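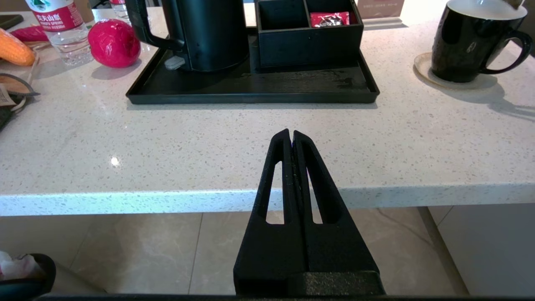 Ticket 30: Gripper closes, then opens by itself
Opened by: Phyllis Bunting
Date: 1/16/23
Status: open

Problem
Since I changed the finger motor to the Tromix one, the gripper closes correctly on command, holds for nearly 10 seconds, and then opens without any command. It happens also with nothing between the fingers. The arm itself keeps its position.

What I expect
The fingers stay closed until I send the open command.

What I tried
1. Restarted the Lurkier controller. No change.
2. Changed the motor cable for the spare one. No change.
3. Lowered the closing force from 5 to 2 in the settings. Now it holds longer, but in the end it opens again.
4. Put back the old settings file from July. The controller refuses it and shows "motor type does not match".

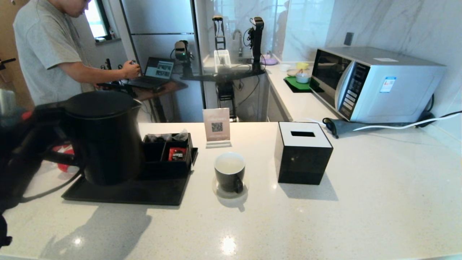 The log has one line each time, just before the opening: "hold current over limit, release". So I think the controller believes the fingers are still pushing, although they already touch each other. Maybe the closed position is set too far - the old motor had a different zero point, and I did not measure it again after the change.

Questions
Is there a way to set the zero point without taking the fingers off? The Fotdale manual explains it only for the old motor.
Can I switch off the release for one test, or is this dangerous for the motor?

Update, same evening
I found the zero point menu under Service. It asks for a code which I do not have. Please send it to me, or tell me where it is written.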